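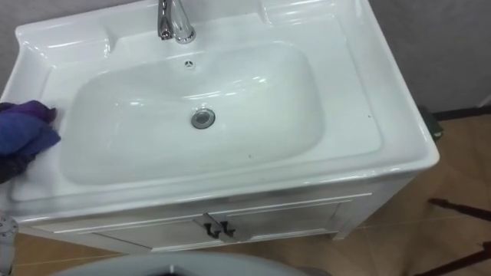 Instalações Prediais – Aula 4: aparelhos sanitários

Louça sanitária é cerâmica vitrificada, de baixa absorção de água. O esmalte fecha a superfície e facilita a limpeza.

Extravasor (ladrão): abertura na parte alta da cuba. Conduz o excesso de água ao esgoto antes do transbordamento. Não substitui a válvula de escoamento.

Sifão: o fecho hídrico impede a passagem de gases. Em aparelho sem uso a água evapora – repor antes de entregar a obra.

Exercício: ler a ficha do lavatório Suvarna e marcar em planta os pontos de água e esgoto. Entrega até 20 linhas, em setembro.

Contato: secretaria do curso Tarkitz | Voltar ao topo

Comentários
aluno_noturno: a planta pode ser à mão?
mcl: Pode, com cotas.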